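Setting up the Gatesico soft-goods kit for laundry pickup

Applies to the two-finger kit with firmware 2051. The base arm setup is covered in a separate guide and should be finished before you start.

The soft-goods kit consists of the finger pair, a wrist camera bracket, a short camera cable and a bag of M3 screws. The kit does not include a hex driver. You need a 2.5 mm one with a shaft long enough to clear the bracket.

Mounting the fingers

Power down the arm and wait for the status light to go out. Remove the stock fingers and keep their screws apart from the new ones, which are longer. Fit the left finger first. The pads face inward. Tighten until snug, then another quarter turn.

Attach the bracket with the cable exit toward the elbow. Leave enough slack for the wrist to turn fully both ways. On the first unit we set up, Bendik Skjelbred ran the cable too tight and the connector pulled out at the end of wrist travel.

Calibration

Start the Drelletti console and open Tools, then Finger Zero. Close the gripper with nothing between the pads and press Set. Open it fully and press Set again. The two readings go into the profile automatically. If the console reports error 13, the pads touched before the motor reached its stop. Loosen the left finger, move it outward slightly and repeat.

Grip settings for clothing

The factory profile is meant for boxes and is too strong for fabric. Load the profile named Cloth-Light and change these values:

Closing force: 9
Approach speed: 5
Contact stop: on
Regrasp: on

Leave everything else at default. For towels and denim, raise the closing force one step at a time. Elastic waistbands need no change to force, but they stretch on lift, so set the lift height higher than you would for a flat shirt.

Picking from a sofa

A sofa is harder than a table. The cushions give under the fingertips and the contact stop may trigger late. Set the surface type to Soft in the console before the first pick. Approach from above with the fingers partly open and aim for a raised fold. On a flat area the tips tend to slide over the cloth and press into the seat.

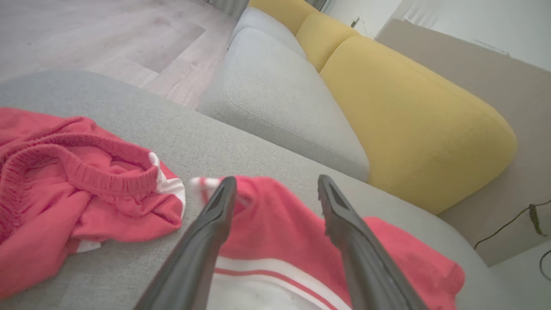 If two items of similar color are close together, the planner may treat them as one. Use Split Target and draw the line by hand. Waraporn Tanasarn's notes suggest picking the item with more exposed edge first, and we have kept that as the default order.

After each pick, check the Held flag in the console. A flag that switches on and off during the lift means the grip is on a single thin layer. Lower the item, open, and regrasp deeper into the fold.

Save the profile under a new name before closing the console. Firmware updates overwrite Cloth-Light.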